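Flamden dev notebook
2009-06-25

Save system, second attempt

Cheema's serializer library went in this morning. The readme promises "drop-in" saving for any entity. I dropped it in and the build broke in 6 places, mostly our own templates, to be fair. Got it compiling before lunch by wrapping the inventory class by hand.

Test level: Ondport harbor, all the crates and gulls on. 1,685 entities. Save, quit, load. Everything comes back, except the gulls come back facing north. Every gull, every time. Rotation is being written (I checked the file in a hex editor), so it's getting lost on the way in. I suspect the spawn script runs after the load and stomps on it, which would also explain the doors last week that we blamed on physics. Not convinced yet. Don't close the door bug on my say-so.

Load time

The forum post we all got excited over says this library is faster than hand-written code. Measured on the old test machine, release build, 20 loads in a row, same save. It was slower than ours on every one. Could be the string lookups, could be that I'm using it wrong. Either way I'd like to see the level they tested on before I believe any chart again.

Tried raising the read buffer. No change I could tell from noise.

Pathfinding cap

The cap is set to 1,000 nodes per search and there's no comment saying why. Dock workers give up halfway across the pier and stand there. Doubling it gets them across but I don't trust it as a fix, the pier shouldn't need that many nodes in the first place. Someone please look at the nav mesh under the pier before we touch the number. I think the planks are being cut up one by one.

Lirnus renderer branch

Merged it locally to see. Water is nicer. Shadows swim when the camera turns, same as in the spring, in spite of the commit message that says "shadows fixed". Backed it out. I'll try it again in July if there's something new in the log besides cleanup. 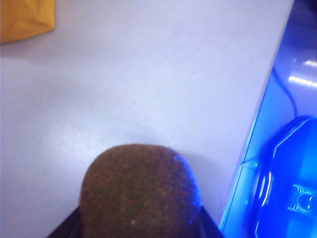 Left over for tomorrow

- Log the order of load and spawn, with a counter on each, and look at one gull only.
- Run the same save through our old code with rotation checks on. If the gulls are wrong there too, I owe the library an apology.
- Debug draw for the nav mesh, pier only.
- Decide if we keep the serializer at all. My vote is no until the load numbers come down, but I've been wrong on libraries before (see sound).
- Autosave still hitches on zone change. Haven't looked.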